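Matheson 2/16

From the Stuvstead Index of Model Vehicles

The Matheson 2/16 is a mechanical scale model of a two-seat open touring car, sold as a self-assembly kit by the model maker Enden. It is made from flat sheets of thin plywood, from which the parts are pressed out by hand and joined without glue. The model is driven by a wound rubber band and has working steering, a two-position gear lever and opening doors. The finished car is built to a scale of 1:16, and the first figure in the name refers to the number of seats.

Contents
1 Background
2 Design
2.1 Chassis and steering
2.2 Motor and gearing
2.3 Bodywork
3 Assembly
4 Versions
5 Reception
6 Packing and spare parts
7 See also

Background

Enden began as a maker of wooden clock kits in Dindbridge and moved into wheeled models after its clocks had sold steadily for several years. The first vehicle was a simple tram that ran along a length of wooden track. It used the same pin-and-slot joints as the clocks, and much of the gear cutting was carried over unchanged.

The Matheson was drawn by Tihomir Nedeljković, who had joined the firm as a pattern draughtsman. The name is that of the street on which the first workshop stood and has no link with any car maker. The body does not copy a particular car. Nedeljković took the long bonnet, cut-down doors and rounded tail from several small sports tourers of the period before enclosed cabins became common, and altered the wheelbase so that the motor would fit under the seats.

An early trial version used a coiled steel spring. This gave a longer run but bent the rear axle carriers when fully wound, and it raised the price of the kit. A rubber motor was chosen instead. The kit went on sale on February 18, 2022.

Design

The model consists of 266 pressed-out parts, held in flat sheets and numbered by sheet and position. Other items in the kit are the rubber band, a short length of waxed cord, a stick of candle wax and a sanding strip. No metal parts are used except for the pin on which the gear lever turns.

Chassis and steering

The chassis is a ladder frame with two long side members and five cross members. The side members are each made up of three layers, with the joints in each layer offset from those in the next. This is the main source of stiffness in the car, and a frame assembled with the middle layer reversed will twist visibly under the pull of the band.

Steering is by rack and pinion. The pinion is fixed to the lower end of the steering column and acts on a flat toothed bar that moves from side to side behind the front axle. Short links connect the bar to the two stub axles. The stub axles are set at a slight angle to the track rod, so the inner wheel turns a little further than the outer one. Lock is limited by two stops on the third cross member – on early kits these were part of the cross member and tended to shear, and they were later made separate so that they could be replaced.

The front wheels turn freely on waxed bearings. There is no suspension in the front axle. At the rear, the axle is carried on two thin curved strips that act as leaf springs and give a small amount of movement.

Motor and gearing

The band lies lengthways beneath the seats, hooked at the front to a fixed peg and at the rear to the cord, which is wrapped round a drum. Winding is done with a key inserted through the tail panel. A ratchet wheel with a wooden pawl holds the tension until the handbrake lever is released.

Drive passes from the drum through three pairs of gears to the rear axle. The lever beside the driver's seat slides the middle pair along its shaft. In the low position the car moves slowly and will climb a shallow ramp; in the high position it is faster but covers less ground under load. There is no reverse. The makers advise against moving the lever while the motor is running, as the teeth may meet end to end and chip.

Only the left rear wheel is driven. The right wheel turns loose on the axle, which avoids the need for a differential but causes the car to drift slightly to the right on smooth floors. The instruction book gives a method of correcting this by setting the steering rack one tooth over.

Bodywork

The bonnet, scuttle and tail are built up from ribs covered by sheets cut with rows of fine slits, which allow the wood to bend in one direction. The bonnet is hinged along its centre line and lifts on both sides. Beneath it is a dummy four-cylinder engine whose fan is linked by a cord to the gear train and turns when the car is moving.

The doors open to the rear on wooden pin hinges. The windscreen is a bare frame without glazing and can be folded flat. A hood frame is supplied in the raised position only, and may be left off. The spare wheel is mounted on the tail and covers the winding hole, so it must be taken off to wind the motor.

Parts are supplied unfinished. Water-based stains may be used before assembly if the joints are masked. Oil paints add thickness to the tabs and are not recommended for the gear train.

Assembly

The instruction book divides the work into 189 numbered steps, ordered so that the chassis, motor and body can each be tested before they are joined. It is printed mainly as line drawings, with short notes in six languages. Gears and shafts are marked with a wax symbol where they are to be rubbed with the candle stick.

Three stages are commonly found difficult. The first is the fitting of the drum, which must be threaded with cord before it is closed. The second is the bending of the tail cover, where the grain runs across the curve for part of its length. The third is the joining of the body to the frame, at which point eight tabs have to enter their slots together. Later printings of the book show the body being lowered from the rear, with the front tabs entered last.

Shafts are made from square strips with rounded ends. If the ends are sanded too far the gears will rock, and the teeth will skip under full tension. One spare of each shaft is included.

Versions

Standard. The open two-seater described above.

Matheson Van. A closed delivery body on the same chassis, with a single rear door. The hood frame and spare wheel are omitted and the winding hole is placed below the door sill.

Matheson Trial. A stripped version with cycle-type mudguards and a fixed high gear. It was sold for one season, mainly to clubs, and has a lighter frame with four cross members. Its gear parts do not fit the other versions.

A revised standard kit followed the Trial. It can be told from the first issue by the separate steering stops, the thicker pawl and the letter B stamped on the corner of every sheet. Sheets from the two issues should not be mixed, as the slots for the third cross member were moved.

Reception

The model was generally well received by kit builders. Kayode Jibrin, writing in a Dindbridge club newsletter, praised the steering gear and the fit of the bonnet, but found the motor weak for a car of its weight and regarded the single driven wheel as a poor economy. He also noted that the hood frame was easily broken when the car was picked up, and suggested leaving it off altogether. Other reviewers commented on the plain dashboard, which in the first issue had engraved dials but no surround.

Complaints about the first issue mostly concerned the pawl, which wore at the tip and released the motor without warning. Enden sent out the thicker pawl free of charge to buyers who asked for it – the part fits both issues without changes.

Packing and spare parts

Kits are packed flat, with the sheets in numerical order and the small items in a paper envelope at the bottom. The sheets should be kept flat and dry before use. Damp sheets swell at the tabs and may need several days indoors before the parts press out cleanly.

Single sheets can be ordered by number. The rubber band is treated as a wearing part and is sold separately in packs of four. It should be unhooked when the car is put away for a long time.
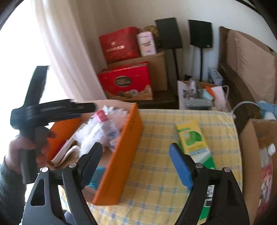 See also

Enden tram kit
Matheson Van
Rubber motor
Living hinge
Rack and pinion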